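Kategorie: Datensätze › Haushalt & Manipulation
Lesezeit: 3 Minuten

# Rurano-Tisch: Datenkarte

Rurano-Tisch ist eine Sammlung von simulierten Episoden rund um den Küchentisch. Wir wollten eine einfache Frage prüfen: Kann eine Maschine heute schon einen Tisch decken und wieder abräumen, wenn die Gegenstände nicht immer am gleichen Ort liegen? Die kurze Antwort ist: teilweise. Die längere steht weiter unten bei den Ergebnissen.

## Inhalt

- 413 Episoden, alle in der Simulation erzeugt
- davon 200 mit ferngesteuerter Vorführung, der Rest mit einem Planer
- Sprachanweisungen auf Deutsch und Spanisch
- Gelenkwinkel, Zustand des Greifers und Bilder von oben

Die Anweisungen hat Estíbaliz Cabello geschrieben. Sie sind absichtlich so formuliert, wie man zu Hause spricht, also zum Beispiel „Leg das Rote auf den Teller“ und keine Koordinaten. Einige Sätze sind deswegen mehrdeutig. Wir haben sie nicht korrigiert.

## Aufbau

Die Szenen haben einen Holztisch, Geschirr und kleine Gegenstände. Es arbeiten zwei Arme mit verschiedenen Endstücken, weil wir den Vergleich zwischen Hand und Zweifingergreifer brauchten. Nicht in jeder Episode haben beide etwas zu tun.

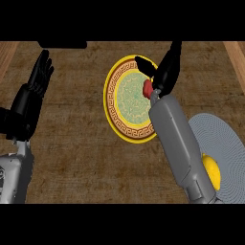 Schwierig sind vor allem runde Sachen. Ein Greifer mit zwei Fingern hält eine Tasse am Henkel recht sicher, aber bei Obst rutscht er oft ab, und in der Simulation hängt das stark vom Reibungswert ab. In Version 2 war dieser Wert zu hoch — die Erfolgsquoten aus dieser Version soll man bitte nicht mehr zitieren.

## Ergebnisse

Wir haben das Modell Prinusine mit 100 neuen Startpositionen getestet. Einen einzelnen Gegenstand auf einen Teller zu legen gelingt meistens. Abräumen ist deutlich schlechter, vor allem wenn Teller gestapelt werden müssen. Aufgaben, wo beide Arme zusammen etwas tragen, hat das Modell fast nie zu Ende gebracht.

Für den Haushalt reicht das nach unserer Meinung noch nicht. Ein Mensch deckt denselben Tisch in einem Bruchteil der Zeit und überlegt dabei nicht.

## Bekannte Fehler

- Bei einigen Episoden startet die Aufnahme erst, wenn der Arm sich schon bewegt.
- Glas und Wasser fehlen ganz.
- Die spanischen Anweisungen haben uneinheitliche Akzente.
- Das Skript `export_tisch.py` bricht ab, wenn der Zielordner ein Leerzeichen enthält.

## Lizenz und Kontakt

Nutzung für Forschung und Lehre ist frei, für Produkte bitte vorher fragen. Kirstin Lamont pflegt die Daten und beantwortet Fragen im Issue-Bereich. Die nächste Version (3) ist für April geplant, mit Besteck.

Ähnliche Einträge
- Timthorpe: Wäsche falten mit einem Arm
- Peñalver-Regal: Kommissionieren in der Werkstatt
- Prinusine: Modellkarte und Gewichte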